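Cadham Bin Objects

README, updated 2025-07-16

What's in it

Cadham is a collection of everyday things that end up together in a bin: bowls, brushes, plush toys, the sort of stuff you sweep off the floor before company comes over. We photographed them jumbled up, and we love how much variety you get from such ordinary belongings! The current release has 2,551 pictures covering 104 objects, sorted into 13 household categories.

Merike Raudsepp picked most of the objects. She went for things with a shape you'd know by feel — a handle, a tail, a rim — and she kept soft toys in the mix because they never settle the same way twice. Merike Vītola wrote the object names and checked every label by hand. (Yes, two Merikes. Initials in the notes column are MR and MV.)

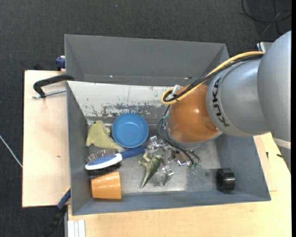 Names are kept short and plain. A bowl is "bowl, blue" and stays that way whether it's upright, tipped over or under something else. Plush toys get a color and "plush", plus the animal if both of us agreed on it. When we didn't agree, the animal field is blank, and we'd be thrilled to hear your guesses.

Files

pictures/ has the photos, one folder per bin load
objects.csv has one row per object: name, category, main color, hard or soft
loads.csv lists which objects went into each load
notes.txt is our running log, typos included

Things to know

An object listed in loads.csv may be completely hidden in a given picture. The list says what went in, so please don't read it as a list of what shows.

Colors are everyday words from a list of 11. Yellow-green things were a headache and we changed our minds more than once — the July labels are the ones to use. If you have the older Virden release, swap in the new objects.csv and leave everything else alone.

Hairbrushes and combs share a category. So do bowls and cups. We may split them in the next release, Imhof, if people want that.

Getting in touch

Wrong name, missing row, a better word for a toy? Write to either Merike through the Teletley project page and include the load number and the object name. We read all of it and we really do enjoy the arguments about dinosaurs.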